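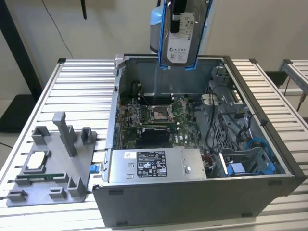

Qu'y a-t-il dans la tour d'un ordinateur ?

Un ordinateur de bureau est souvent rangé dans une grande boîte appelée « tour ». Quand on la couche sur le côté et qu'on enlève un panneau, on découvre ses pièces.

La carte mère
C'est la grande plaque verte. Toutes les autres pièces y sont reliées. Sur celle-ci, on peut lire le mot DELL en lettres blanches.

Le processeur
Il fait les calculs. Il se pose dans un petit cadre en métal, le support, que l'on ferme avec un levier. Sur notre ordinateur, le levier est relevé et le support est vide : on voit la partie argentée où se place le processeur.

La mémoire
Les barrettes de mémoire se glissent dans de longues fentes sombres. L'ordinateur y garde ce dont il a besoin tout de suite. Quand on l'éteint, elle s'efface.

Le disque dur
Lui n'oublie pas. Tes photos, tes jeux et tes devoirs y restent même sans courant. Il mesure 3,5 pouces et tient dans un support en plastique bleu. Son étiquette gris argenté porte des lignes de texte minuscules.

Le bloc d'alimentation
Cette boîte en métal argenté reçoit le courant de la prise et le distribue aux autres pièces. Il ne faut jamais l'ouvrir, même débranchée.

Les câbles
Certains transportent l'électricité, d'autres les informations. Le câble bleu est un câble SATA – il sert à relier un disque à la carte mère.

À toi de chercher
Retrouve les pièces bleues. Il y a des attaches près des fentes d'extension et un loquet au bord du boîtier. En vois-tu d'autres ?

Attention : n'ouvre pas un ordinateur sans un adulte.

Texte : Aldana Ledesma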